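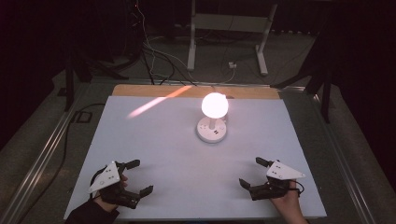 Globe lamp on the white board, buttons toward the front.

September, paper fading test, entry 2

Continuing the lightfastness work on the Lindura papers. Last entry covered cutting and labeling. This one is mostly setup problems and the first readings.

Samples are strips from three stocks: Lindura cream, Lindura gray, and the Givau blotter we had left over from the box liners. Each strip has half its length under a foil sleeve so there is a dark control on the same piece. Pencil labels on the back only. The ink labels from the spring round bled through and we had to throw out a whole sheet.

Exposure is set at 50 hours per stage. I had written 2000 lux in the plan, but the meter at the end of the shelf reads lower than at the middle, so strips get swapped end for end at the start of every stage. Ifeanyi Ogbonna wants the exact position written down each time. Added a column for it. 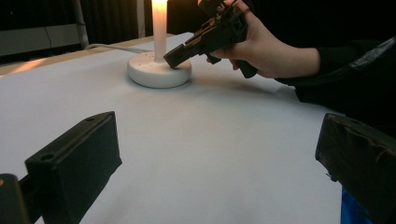
Readings after stage 1

Cream: no change I can see against the sleeve line. Edge feels a little stiffer but that could be the room - humidity dropped overnight.

Gray: faint line where the foil ended, only on the side that faced the lamp shelf. Visible at an angle, gone when looked at straight on. Repeat before believing it.

Blotter: clearly yellower. Expected. Isah found the same with the older batch, though that one had been stored next to the window in the Wivholm room and nobody kept a control.

Problems

Foil sleeves slide. Two came off the cream strips between checks and I don't know when, so those two are out of the count. Replaced with a fold and a paper clip on the short edge. Tape is no good, it lifts the surface.

Blue wool card was put in upside down for the first 10 hours. Turned it and noted the time. Card will read low for this stage.

To do

Order more blotter from Givau, same lot if they have it.
Ask Isah for the old batch sheet.
Check the meter battery.
Stage 2 starts after lunch, strips already swapped.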